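How to Clear a Shared Round Table (and Keep It That Way Past Lunch)

A round table in an office is a magnet. It has no drawers and no corner that anyone can call theirs, so everything that gets put down on it belongs to the public. At Clustico we had one that hosted, at its low point, a stack of Fikar catalogs, three mugs, a bicycle pump and a cake tin whose contents had gone beyond cake. What follows is the method we ended up with. It takes under an hour the first time and a few minutes a day after that, most of them spent sighing.

You will need: a soft cloth, a mild dish soap solution, one bowl, one marker that writes, a bag for trash and a box for the things people will come looking for in June.

Step 1. Take everything off

All of it. Don't sort on the table, or you will be sorting on it next week too. Put the whole lot on the floor, on a chair, on the desk of whoever is out, and look at the top with nothing on it for a moment. You may discover what color it is.

Step 2. Wash the top

A glossy white top is a wonderful invention for showing coffee rings. Wipe it with the soapy cloth, go over it again with plain water, and dry it. Skip the scouring pad. Our previous table met a scouring pad and has looked foggy ever since, like a bathroom mirror with a grudge.

If somebody has written on it in permanent marker, dab a little rubbing alcohol on the cloth and try a small patch first. If somebody has written on it in ballpoint, buy a tablecloth.

Step 3. Choose what lives there

Two things. I have tried one, and people take it as a challenge. I have tried four, and by 3 p.m. it was 400. Two is a number that looks deliberate. Ours are a bowl and a marker: the bowl for whatever turns up during the day, the marker for labeling it before it goes in the box. 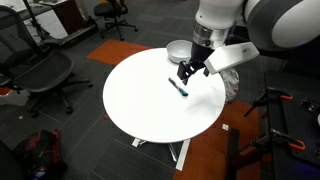
The two residents: white bowl at the back, teal-capped marker in the middle.

The bowl should be plain, round and a bit small. A big bowl gets ambitious. Grunislow, the café downstairs, keeps one the size of a sink by the register, and I am fairly sure there is a scarf in there from before I moved to town.

As for the marker, get one with a bright cap. A black cap disappears into bags and pockets, and then you are labeling a lost umbrella with eyeliner.

Step 4. Do the edges

Chairs count. A mesh office chair pulled up near a clean table will acquire a jacket, and the jacket will acquire a tote bag. Once a day, run your eye over the seats and hand things back to their owners with a warm smile.

Then the floor. Dark gray carpet tile hides crumbs nicely and scraps of white paper not at all, so pick up the scraps and let the vacuum deal with the rest. If you have orange tiles mixed in with the gray, as we do, resist using them as a parking spot for boxes. They look as if they were put there for that, and everyone will believe it.

Step 5. Empty the bowl before you leave

Whatever is in it gets a label with the date and goes in the box. Rubber bands and loose screws don't get a label. They get a decent burial. Cap the marker until it clicks, and lay it down flat. Standing it on end is a trick for people who enjoy crawling under tables.

The bowl can sit near the edge if it likes. I used to insist on dead center, and had to give that up when it became clear I was the only one with opinions about it.
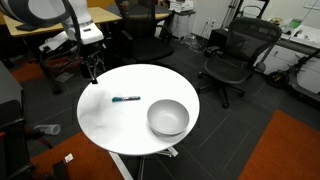

Rajkumari Tiwari: We tried the bowl thing at Kandpal and it was full of sugar packets within a day. What saved us was moving it farther from the kettle. Also, please tell people to tie the marker to something. We've gone through a whole box of them.

Moving it away from the kettle is good advice and I'm adding it to Step 3. On the string I disagree. We had one on a string for a month. The string is still there.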